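Erkby students' sandwich robot heads to the Clusthorpe Schools Automation Challenge

Team of 13 will assemble lunch against the clock in July
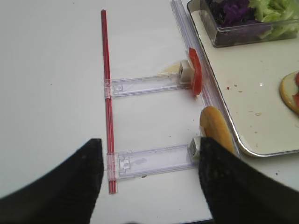

ERKBY — A team of 13 students from the Erkby College Robotics Club has won a place in this summer's Clusthorpe Schools Automation Challenge, and we could hardly be more pleased for them! Their entry is a robot arm that puts together a sandwich from ingredients set out in front of it, and it has kept the whole club busy (and, on most Thursday evenings, rather hungry) since the autumn term.

The challenge asks every team to automate an everyday job that involves soft or awkward objects. Plenty of entries will be folding cloths or packing fruit. The Erkby students chose sandwiches after a long and good-natured argument in the canteen queue, and they have spent much of the year since then finding out how differently a slice of tomato behaves from a slice of bread. Bread squashes if the fingers close too far, tomato slides away if they don't close far enough, and shredded lettuce and cabbage are a law unto themselves.

The arm is fitted with a pair of soft black fingers, and a small camera at the wrist gives it a close view of whatever it is reaching for. Some of the team's proudest work is in the clear plastic sliders on the tabletop, where slices can stand upright on their edges ready to be taken hold of. The students drew several versions of these, argued over every one, and named the finished station Amari by a show of hands.

"We began by trying to pick everything up from flat, and I would not recommend it to anybody," said Chun-hung Mok, the student team captain. "Standing the slices up made the job feel possible. After that it was a matter of practice, and then more practice, and a good deal of wiping down the table. I've never thought so hard about lunch in my life, and I'd happily do it all over again."

By the end of last term the students had logged 1710 practice picks in the club's notebook, with remarks beside many of them in several different handwritings. They have written their own control program too, and the younger members now take turns at running it while the older ones stand back and try very hard not to interfere.

The project was made possible by a grant of £700 from Mihăilă Engineering, a family firm based in Clusthorpe, which also let the students spend a day in its workshop learning how to cut and finish plastic parts properly. The club would like to thank everyone there for their patience, and for the tea.

"They have been a delight to teach, even when the lettuce was winning," said Ovidiu Voicu, who leads the club and teaches design and technology at the college. "I see students who were shy of speaking up in September now explaining grip force to their grandparents. I'm very much looking forward to seeing them on the day — and so, I gather, are the grandparents."

Families, friends and neighbours are warmly invited to an open evening at the college on the Thursday before the challenge, from 6 pm in the main hall. The team will run the station and answer questions, and there will be sandwiches made by hand for visitors to eat. Entry is free and there is no need to book.

Reporters and photographers who would like to attend the open evening, or to meet the team beforehand, are asked to contact the Erkby College office during term time.

ENDS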